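Religion 210 project report, Ruoxi Tang and Hugo Cordero

We looked at how two parishes in Nekcombe share one weekday evening service. Since May they have taken turns hosting it, and we went to both churches and interviewed 17 regulars.

Most people we spoke to liked the shared service but disliked the change of building. Agata Bellini, who plays the organ at one of them, said attendance drops whenever the notice sheet is late.

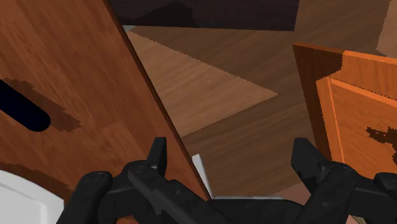

## Findings

Almost 20 people came on a typical evening. Older members wanted printed prayers, and younger ones used their phones. Two said they had stopped going to the Saturday vigil.

## Limits

We did not interview anyone who had left either parish.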